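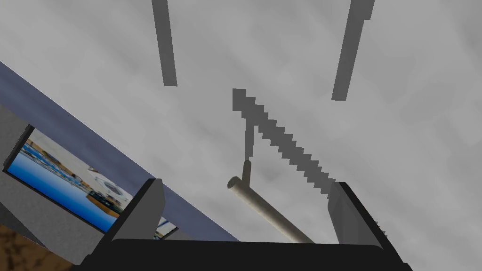 Wrist camera first, arm second

I spent most of the last two weeks comparing two parallel-jaw grippers in simulation, and the part that took longest was the camera. Both grippers are models I converted myself. One follows the Cetari drawings that Petronella Visser passed on to me, the other is the Maksymiv wide-palm design. The names of the config files are cetari_v4 and maks_wide, in case anyone pulls the repo and wonders.

The view at the top of the post is from the wide one. With the jaws open the palm takes up nearly the full width of the picture at the bottom, and the beige rod sits between the two fingers. That rod is the target for all the runs listed below. The wrist is rolled and pitched well away from level, so the camera gets mostly ceiling, plus a piece of wall with the swimming pool print on it.

Why I care about the ceiling

A policy that uses only the wrist image needs something to hold on to when the target slips behind a finger. The ceiling texture is soft gray cloud with no seams, and feature matching on it is poor. The framed print is much better. Valentyna Sirko suggested adding a printed grid up there, and I may, but then I would be testing the grid.

The other problem is aliasing. The bar above the rod renders as a staircase. My edge detector locked on to those steps and returned a rod angle that jumped from one update to the next. Turning on multisampling cured most of it. I should have checked that before I touched the controller gains, which I then had to put back.

Results so far

Each gripper got 106 attempts with the same start poses and the same controller. The wide one closed on the rod and held it in 103. The Cetari model held it in all but 4 of its attempts, so 102 for those keeping score. I would not choose between them on that. Two of the three wide-gripper failures came from the same start pose, where the palm touched the table before the fingers were in position. The third was a solver blowup and says nothing about the hardware.

What does separate them is how much they hide. The wide palm covers the lower part of the image in every pose, and a rod that runs down behind its top edge loses its far end. The estimator then has to work out the length from the model. The narrower Cetari palm leaves more of the rod in view, at the price of less contact area when the grasp is off center.

Settings

Control rate and friction were the same for both. The camera mount offset was also the same, and I am now unsure about that. Mircea Bogdan pointed out by email that a fixed offset favors the narrow palm, and that a fair test would let each gripper have its own best mount. He is right. I will rerun with the camera raised for maks_wide and the rest left alone.

The rerun is planned for April, after Svyatoslav Vasylenko has merged his fix for the contact solver. Logs from the current batch are in the repo under runs/rod_hang.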